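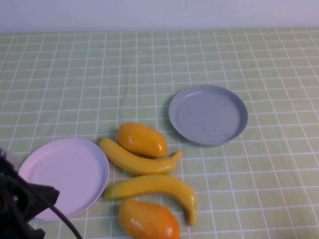 **Juritz Supper Club - Kitchen & Table Team**
Board: Members' Chat > Winter Potluck

**Thread: Plates or bowls for the December potluck?**

**tolera_d** wrote:
Okay, I'm so excited for this one! We have 3 soups signed up already, plus Nobuhle's bean stew, and I want to settle the dishes before people start borrowing from their cousins. My vote is plates with a low rim for everything except soup, and the green grid cloth on the long table. Gray on that pale green looks great, and I will defend it to anyone.

Also, please sign up for bread. We always end up with a mountain of dessert and one sad baguette.

**shireen_leroux** wrote:
Love the green! But plates for stew? It runs straight into your rice, and then into your salad, and then it's all one thing. Wide shallow bowls, please. I can bring mine.

**VusiM** wrote:
> It runs straight into your rice

That's the best part of a potluck, Shireen! I want the stew in the rice. Plates all the way. You can balance a roll on the side of a plate, and you can't do that with a bowl.

**shireen_leroux** wrote:
You can if you're careful. I've done it standing up, with a drink.

**nobuhle_b** wrote:
As the person making the stew, I'm with Shireen on this one. I cook it fairly loose so it holds up over a couple of hours on the warmer. If you want it thick enough for a plate I can cook it down, but then I'd need to start the night before, and I'm working late. Bowls for stew and soup, plates for the rest?

Oh, and Vusi, I'm making the version with smoked paprika this time. You're going to lose your mind.

**VusiM** wrote:
Fine, you had me at paprika. Bowls for stew. I'm still putting rice in mine.

**tahmineh_sh** wrote:
Hi all! I'm down for bread - two loaves of barbari, and I'll try a third with nigella seeds if the oven at my place behaves. It's best the same day, so please don't put it in the fridge.

One small disagreement with Tolera: I'd iron the cloth first. Those faint creases across the middle will bug me all night. Medium heat, from the back, takes five minutes.

**tolera_d** wrote:
Barbari!! Yes! Three loaves would be amazing.

I won't fight you on ironing, but I'm not doing it myself. Once the food is down I never notice a crease.

**tahmineh_sh** wrote:
I'll notice. I'll bring the iron.

**nobuhle_b** wrote:
Can somebody take a green vegetable? So far it's soup, stew, rice, bread and four kinds of cake.

**shireen_leroux** wrote:
Me! Charred cabbage with lemon and a lot of butter. It goes on a plate, Vusi, so you can be happy.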